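14th October. Thread on where the Gremstead grasping set is up to, for anyone who's been asking.

2/ We've been collecting pick-and-place examples in simulation with Arkari. Each episode is one object, one grasp and one placement, driven by a person at a desk with a controller. Every try is logged, including the drops.

3/ This batch is small ornaments. Birds are awkward to hold: rounded body, narrow at one end, and the collision mesh doesn't always agree with the painted surface. 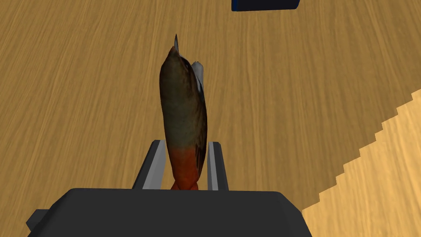
4/ We started the batch with 254 episodes and threw out 17. Most of those were the operator pausing too long before closing the fingers. The policy learns the pause and then just sits there.

5/ Another 14 had the wrong object label. Those have been relabelled and kept.

6/ Two changes from the July batch. Start positions are now randomised over the whole table, and the wrist view is saved at the same rate as the joint data. Lining them up afterwards was a pain.

7/ Training run on Vetia starts tonight. I'll post the grasp numbers by object once it's finished, good or bad.

8/ File format is the same as last time, so your old loader should still work.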